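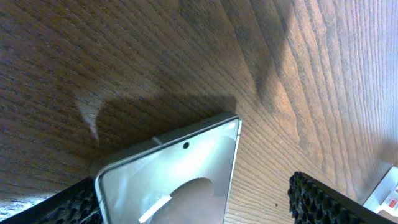
4.2 Preparing the work surface

Use a level wooden table or desk with enough clear space for the phone, its box and one cable. Clitdale staff should carry out this section before issuing any phone from the Tapley store.

1. Remove drinks, food and loose papers from the table.

2. Wipe the surface with a dry cloth. Grit left in the grain of the wood can scratch the back of a phone.

3. Lay the phone flat with the screen facing up. Keep it well away from the edge of the table.

4. Check the screen while it is switched off. Scratches and smears are easier to find on a dark display, and a bright reflection moved slowly across the glass will show most of them. Tilt the phone toward the light and look along each side of the metal frame.

5. Look closely at the small camera opening near the top of the display. Clean it with the lens cloth if there is dust or a fingerprint over it.

6. Record any mark on the Joline form. Describe its place on the phone in plain words, for example "lower left corner of glass."

Note: Strong window light can wash out part of the screen and hide fine scratches. If this happens, turn the phone a quarter turn and check it again.

Caution: Do not use window cleaner, alcohol gel or paper towels on the screen. Use only the lens cloth supplied with the Podus kit.

4.3 Matching the phone, box and cable

Each phone is stored with its own box and one charging cable. The model name on the box must match the model name entered on the form.

1. Take the box from the shelf and read the model name printed on its face. Copy it to the form in full. Names within one product family are often alike — a missing word at the end can mean a different phone.

2. Uncoil the cable and lay it across the table in a loose curve. Do not pull it straight or bend it sharply close to the plug.

3. Run the cable through your fingers from end to end. Set it aside if you feel a split, a flat spot or a hard kink. 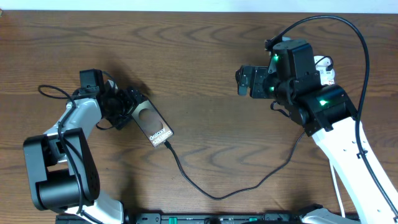

4. Attach the store tag to the cable. Tags numbered below 300 belong to the old series and must be replaced.

5. Coil the cable in wide loops and fasten it with the cloth tie. Wire ties are not permitted.

6. Place the phone, box and cable together in one tray and close the lid.

Caution: Do not lift a box by its cable. The weight of the box can damage the plug.

4.4 Returning items to the store

Trays may be stacked no more than 2 high. Place the tray on the shelf with the tag facing out, and enter the shelf number in the Joline form before leaving the room.

If the phone, box and cable do not match, keep all three on the table and complete the mismatch slip described in Section 6. Do not make up a set from spare parts.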